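1/26/20 – Sivinine cell, teaching by remote control

Second round of cube placing on the marble-patterned slab.

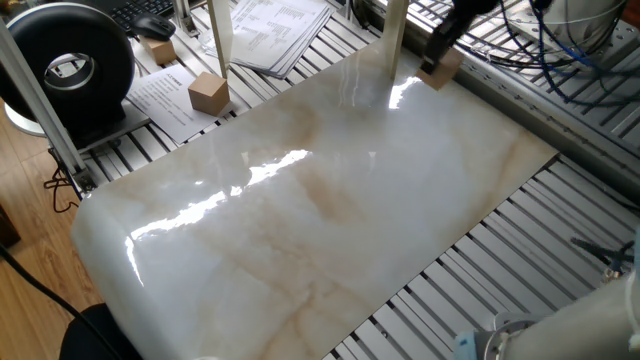 How long should one demonstration be? Long enough to cover the approach, the grasp, the move and the release, with a short pause at the start so the logger has a clean first pose. For this task we stop at 43 seconds and throw out anything longer.

Settings today: leader arm scaled down to half speed, gripper force at the low setting, wrist rotation locked. Prasanna Wijesinghe drove the first 10 runs and I took the rest. Prasanna brings the cube in high and comes straight down. I tend to slide in from the side, and the replay copies that, so I'm switching to the vertical approach.

Discarded 2 runs. In one I let go of the pedal in mid-move, in the other the log dropped out before the release. Both are marked in the Dewan folder and should stay out of the training set.

The glossy surface is still a nuisance for the depth reading. The glare band moves when the blinds do, so leave them as they are until the set is finished. Tried a matte sheet under the cube – the edge kept lifting, took it off again.

Target from Estisside is still 2000 demonstrations over all tasks. Parkilano wants the far corner covered better than last time, so start there.

To do: re-zero the leader wrist, check the pedal cable, copy logs over before anyone restarts the machine.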